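Notes for session 4, repair costs and the household budget (6 Jul 2021)

Okay, so last time I ran out of breath halfway through depreciation, and we're picking it up there. Get your Fuder worksheet out, the one with the two columns.

**Fixed or variable?** Rent is fixed. Groceries wobble. Repairs are the annoying ones, because they sit at zero for months and then jump on you all at once. My own washer cost me 237 in January and I had put exactly nothing aside for it (yes, I teach this class!).

What I do now is *smoothing*. Add up everything you spent on fixing stuff last year, divide by 12, and treat that as a monthly bill. The Derese household on your worksheet spent 2,850, so:

- 2,850 / 12 = 237.50 a month
- they really put away 748 over the whole year
- gap = 2,102, and it went on a credit card

Please do that last line yourselves before you peek at the key. Half of you subtracted the monthly number last time.

**Doing it yourself.** Count the tools you'd have to buy, and spread them over the jobs you expect to do with them. A hex key you use once is an expensive hex key. Your own hours count too, and we'll argue about the rate next session.

Reading: Kassa, chapter 2, skip the tax box.

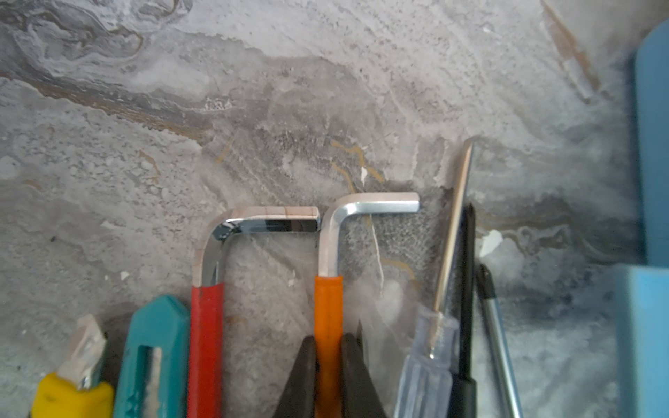 Selamawit Kahsay: can I use 21 an hour for my own time, or does it have to be what I get paid at work?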